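Kitchen Handling Project — Progress Report to the Brakholm Fund
May 8, 2020
Prepared by Primo Ferri, Releo

Summary

The arm stopped hurting the crockery in December. It has since started stopping for no reason at all, and most of this report is about that. We have spent less money than planned, mainly by breaking less.

The fault

In the middle of a run, with the arm already committed to a reach, the Halász wrist sensor reports a collision that hasn't happened. The controller believes it, as it should, and locks the joints. The operator then walks over, finds nothing touching anything, and resets. On a bad afternoon this is most of the job.

We logged 500 reaches before we were willing to call it a pattern. The false stops bunch up when the wrist is turned and the gripper is low over something with a rim, the colander above all. Our first guess was the force threshold. Our second was the cables, which hang from the gripper and drag across the table edge in exactly those poses.

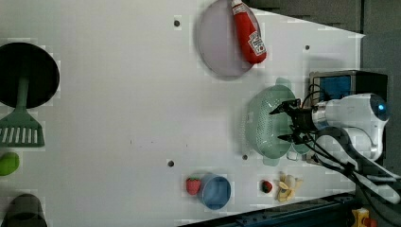 Bresard's service desk, when we described this, replied that cable drag alone should not trip the sensor and asked whether anyone had checked the connector at the wrist. Nobody had. We checked it. It was seated one click short of where it belongs, and had presumably been that way since we changed the grippers.

Reseating it cut the false stops but did not end them. We now think both things are true: a poor connection made the signal noisy, and cable tension pushed the noise over the limit. I would have preferred one culprit.

The safety matter

There is a less funny side. During the worst week an operator raised the force threshold so that a session could be finished. The next real contact was with a plate, and the arm pressed on it for 2 seconds longer than our own rules allow. The plate survived. It could have been a hand, and we have treated it as if it were.

The threshold is now locked behind a password that operators don't have. Resets are done with the arm disabled, from outside its reach, and each one is written down. We also repeated the contact tests with the multi-fingered hand, which has its own settings and which we had been assuming were fine — they were.

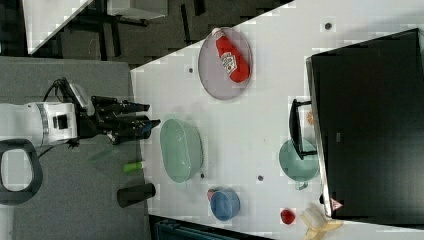
Work still going on

Pick-and-place trials continue on the same table with the usual groceries. The ketchup bottle on its plate remains the hardest pick, and the colander remains the place where stops are most likely, so that is where we keep sending the gripper.

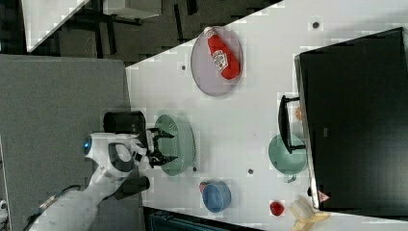
Next steps and request

A new cable guide for the wrist is on order. Once it is fitted we will run 2000 reaches at the locked threshold, and count the project as back on schedule if there are fewer than 10 false stops. We ask that the second payment be held until those results are in. I realize this is an unusual thing to ask for.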